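### 3.2 连帽衫:一件不肯合作的衣物

在本研究考察的各类衣物中,连帽拉链衫的地位颇为尴尬。衬衫有领子和门襟,折叠者至少知道从哪里下手;毛巾四四方方,几乎是为教科书插图而生。连帽衫则兼有二者的缺点:它有对称轴,却被一条拉链从中剖开;它有平面,却又拖着一顶帽子,像句子写完之后硬加上去的括号。Masia 衣物折叠编码表(下称 Masia 表)最初只给它留了一行,备注栏写着“同毛衣”。凡是叠过连帽衫的人,大概都会对这三个字报以礼貌的沉默。

我们从 Kindley 折叠记录集中选取 723 条记录,其中以连帽衫为对象的有 41 条。编码时,每条记录依“摊平—对齐—折袖—收帽—对折”的顺序标注阶段。困难在第一步就出现了。所谓“摊平”,在受访者的日常用语里涵义极宽,从真正铺展、抚去褶皱,到随手往桌上一扔,都可以叫摊平。早期两名编码员对这一阶段起点的判断屡屡不合,原因多半在此:一位以衣物触及桌面为准,另一位则坚持要等到衣服“看起来像件衣服”。后一标准虽然不够严谨,却出人意料地好用,我们最终保留了它的精神,改写了它的措辞。

修订后的编码表在“摊平”之前增设“散置”一类,指衣物已在台面上,但轮廓尚未整理,且至少有一部分越出台面边缘。图 4 即属此类。衣身松散地铺在桌上,一部分搭过前沿,朝地面垂下去;帽子半折着,露出深藏青色的里衬;袖子伸向右侧,罗纹袖口皱成一团。
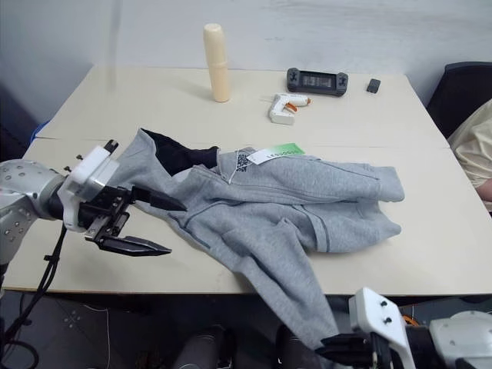 **图 4** “散置”状态的浅灰色拉链连帽衫,衣身部分垂于桌沿之外,领口附近带有吊牌。

图 4 还牵出两个次要的编码问题。其一是吊牌。领口附近那枚带二维码的白色价签,以及旁边那张鲜绿色卡片,在 Masia 表里找不到归宿:它们不算衣物的一部分,折叠者却不得不决定把它们塞进去还是留在外面。我们将带吊牌的衣物单列为一个子类,共 22 条记录,并额外标注“吊牌处置”一项。零售业出身的受访者几乎都把吊牌留在外侧,居家受访者则各行其是,其中数人表示从未想过这还需要一个理由。

其二是台面上的旁物。桌子后方立着一只米色的高筒形容器,旁边有一把带橙色扳机的白色热熔胶枪,再往后还有一台黑色掌上游戏机。整理衣物的研究往往默认存在一张干净的桌子,这种桌子我们在论文里见过不少,在别人家里见得不多。Strebel 量表把旁物一律计为“干扰”,我们认为此举过于严厉:位于衣物后方、不占折叠区域的东西,只要折叠者不必绕开它们,便不应计分。图 4 中的三件均据此编为“共处”。

拉链需要另作说明。折叠者通常以拉链为中轴对齐两襟,但衣物处于散置状态时,拉链往往是斜的,图 4 中深灰色的拉链便斜贯前襟。此时若急于对折,前片下方的袋鼠口袋会跟着一起歪,后续各步也就歪得很有一致性。因此,“对齐”阶段的起点定为折叠者首次调整拉链方向的时刻,先前的拉拽、抖动与叹气均不计入。叹气原本有单独的代码,后因出现过于频繁而失去区分度,于 8 月的修订中删去。

修订稿经 6 名编码员试用,意见经 Cellum 标注平台汇总后定稿,版本日期为 11/1/21。帽子的处理仍有分歧:先向内翻折还是最后才收,双方各有拥护者,语气都很坚定。我们在下一节分别报告两种次序的结果。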